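4.2 Table-wiping trials

We ran 384 wiping trials at the Illholm bench, each starting with the gripper above a black mat on a white table. A trial passed if one person, checking by hand, found no crumbs left.
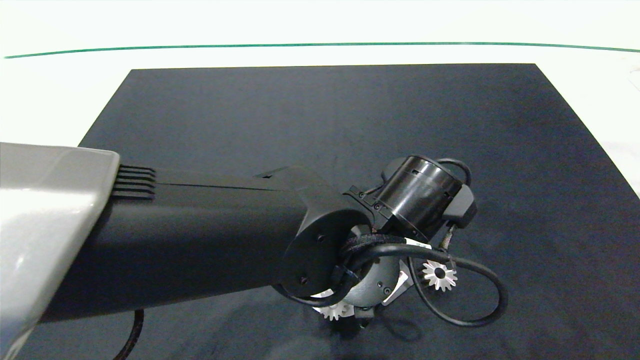
Figure 2. Arm and geared gripper over the mat, with no objects placed.

The arm passed 228 trials. Most failures came at the mat's edges, where the cloth folded under the fingers. Gill and Sandu scored the runs separately. We do not consider the chore solved.

3 shares | 2 comments

Related items
Mocanu: Folding towels with one arm
Ikura: Sorting bolts on the shop floor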